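Clearing a Plate and Table Before Washing Up

Members of staff and visitors using the shared tables are asked to leave them ready for the next person. The procedure below takes roughly six minutes.

Begin with the plate. Lift off any used tissue and place it in the general waste - tissue should never go into the sink. Loose crumbs may then be brushed from the rim towards the middle and tipped into the bin.
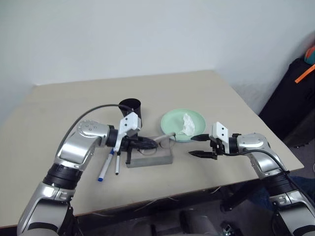 A tissue on a pale green plate, with a black cup to the left.

Cups are to be emptied and carried separately from plates. Return pens and markers to the office; they are not to be left on the table.

Finally, wipe the tabletop with a damp cloth, working from the wall to the front edge, and dry it with a clean one. Cloths are changed every 2 days. Questions may be addressed to Kagiso Steyn at the Norkico front desk.

Shared 70 times | 2 comments

Related guides
Descaling the Kettle
Sorting Waste in the Burnedia Building
Storing Cups and Glasses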